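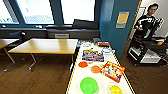 Miłosz Walczak wrote back on the last report asking why we keep paying for new examples when the Tirow set is already sitting on the drive, and whether more of the same is going to move anything. Fair question, so I'll start there.

Short version — the Tirow set is nearly all one kind of thing. Cups and blocks, plain table, same layout over and over. The learner got good at that and bad at the rest. So this period went on mixed tabletop stuff: plates, bowls, printed boxes, small containers. Different spots and angles each time. Not more of the same, or that's the aim.

**Where we are (9th March)**

- Target for this phase: 2,000 usable examples
- Collected so far: more than 2,000, before checking
- Thrown out in checking: 281, mostly bad timing between the arm log and the video
- Still to be checked: the last batch from Reltthorpe. Don't have a final usable number untill that's done

So I can't say target met yet. Close. Will send the number by itself when I have it, no need to wait for the next report.

**What went ok**

Resets are faster. We stopped putting things back in fixed places and just let whoever is on shift lay the table how they like, within the tape. Saves time and the layouts vary more than the ones we planned on paper. Krawczyk's new labeling sheet also helps, one line per attempt, start / grasp / release / outcome. Failed grasps are kept now and marked as failed. Before, people were deleting them.

**What didn't**

Lost most of two sessions to the clock problem above. Fixed on the recording side, but the old files can't be saved, we tried.

Flat things. Plates especially. Operators slide them to the table edge and pinch, which works for a person steering but the learner copies the slide and then doesn't stop. Need to decide if we allow that move or ban it. I lean ban — Wusia team wants to keep it. Talking again next week.

Daylight changes a lot over a session too. Leaving it in for now, we want the variety, but the checkers say glare on shiny items makes the release point hard to mark.

**Money**

On budget for operator hours. Over a bit on checking, see the clock problem. Nothing extra asked for at this point.

**Next**

1. Finish checking the Reltthorpe batch
2. Train on old + new together, then new only, same test list of 47 tasks for both. That should answer Miłosz properly, with results insted of my opinion
3. Settle the plate question before any more plate sessions are booked
4. Write up the labeling rules so a new person can start without sitting next to somebody for a day

Full run is still planned for September. One thing I need from your side: an ok to hold the second collection block until item 2 is back.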